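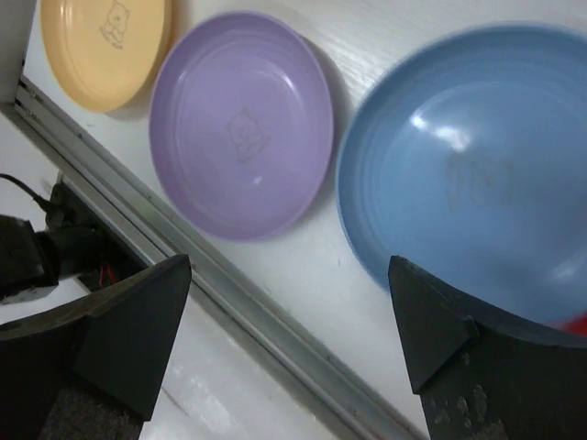

La pinza Clomska de dos dedos se vende como accesorio, y en la mayoría de los presupuestos que he revisado figura así: una línea al final, detrás del brazo, la mesa y la licencia. Es un error de clasificación. En una célula de manipulación de vajilla, la pinza y sus consumibles determinan buena parte del coste del segundo ejercicio. Los platos y cuencos de plástico con borde ancho son una carga ligera, pero obligan a entrar con la punta muy cerca del tablero, y ahí es donde trabaja el acabado de los dedos. El dedo derecho tiene ya roces grises en la cara inferior, con zonas en las que ha desaparecido el negro. El fabricante lo considera desgaste estético. A efectos de presupuesto conviene tratarlo como consumible.

Esta reseña se refiere a la compra hecha para el taller de Vukthorpe a través del distribuidor Schouten, con entrega en julio. Se adquirieron 2 pinzas, una para montar y otra de reserva, y 4 juegos de dedos de recambio. El plazo de entrega ofertado era de 6 semanas y se cumplió para las pinzas; los dedos llegaron en un envío posterior, con portes facturados aparte. La oferta no lo advertía. Quien tenga que cerrar el gasto dentro de un ejercicio debería pedir por escrito una entrega única.

Montaje. La brida encaja sin adaptador en el brazo que ya teníamos. El par de apriete viene en la hoja técnica, no en el manual, y la hoja técnica hay que solicitarla. La documentación en español es una traducción incompleta: el capítulo de parámetros de fuerza sigue en inglés y remite a una tabla que pertenece a otro modelo. Schouten envió la tabla correcta en cuanto se reclamó.

Geometría de los dedos. La punta angulosa es lo mejor del producto. Permite bajar junto al borde de un cuenco ancho sin tocar el recipiente vecino, y eso ahorra separación entre piezas en la mesa. La cara interior es plana. Con paredes curvas, el contacto se reduce a una línea y hay que compensarlo con fuerza de cierre o con un recubrimiento. El recubrimiento se cotiza aparte y no lo compramos en el primer pedido. Lo incluiría en el siguiente.

Cámara de muñeca. El soporte es opcional y recomiendo presupuestarlo desde el principio, porque montarlo después obliga a recalibrar. El encuadre recoge las puntas de ambos dedos y el hueco entre ellos, suficiente para comprobar la alineación antes del cierre. Tiene dos limitaciones. Los plásticos brillantes devuelven reflejos intensos, sobre todo las superficies rojas, y con el brazo en movimiento la pieza clara queda borrosa.

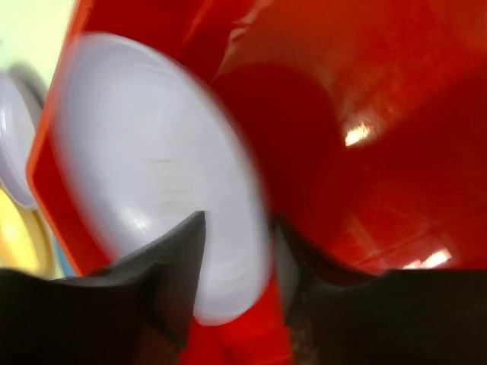

Disco blanco entre los dedos abiertos de la pinza, sobre plástico rojo brillante.

La corrección pasa por una iluminación difusa y una exposición más corta. Lo primero supone un panel de luz que tampoco estaba en nuestra partida; lo segundo se configura sin coste, a cambio de más ruido en las zonas oscuras. Zuzanna Jasińska, responsable de integración, sostiene que el panel no se amortiza y que basta con detener el brazo antes de capturar. En tareas lentas estoy de acuerdo. Con exigencia de ciclo, no.

Mesa y cableado. El tablero blanco con perfil ranurado de aluminio en el canto es de Cavham. El perfil admite fijaciones sin taladrar y se ha comportado bien. El tablero blanco facilita la segmentación de colores suaves como el amarillo o el lavanda, aunque con piezas blancas se pierde contraste y conviene prever una lámina mate de otro tono. La canaleta para cables se pide por separado. Es barata y hay que pedirla: los conectores próximos al canto necesitan una tapa y un recorrido definido, y el kit no trae ninguna de las dos cosas.

Servicio. Una incidencia en la electrónica de la pinza de reserva, detectada en la prueba de recepción. Schouten la sustituyó en garantía, con la recogida a cargo del cliente. Ghada Azar, que tramitó la compra, consiguió después que abonaran el transporte. No figura en las condiciones generales, así que no debe contarse con ello.

Partidas que incluiría en una compra nueva, por orden de prioridad:
Pinza principal con soporte de cámara montado de origen.
Juegos de dedos de recambio, entregados con la pinza.
Recubrimiento para la cara interior.
Canaleta y tapas de conector.
Pinza de reserva, solo si una parada tiene coste real.
Panel de luz difusa, según el ciclo exigido.

A favor: geometría de punta, brida compatible, plazo cumplido en el equipo principal.
En contra: acabado de los dedos, manual incompleto, exceso de opciones facturadas aparte.

Valoración: recomendable para piezas ligeras, con el presupuesto de consumibles separado del de inversión. La oferta inicial de Schouten no sirve como cifra final.

Revisado el 14 de diciembre de 2018. Queda pendiente la prueba con los dedos recubiertos.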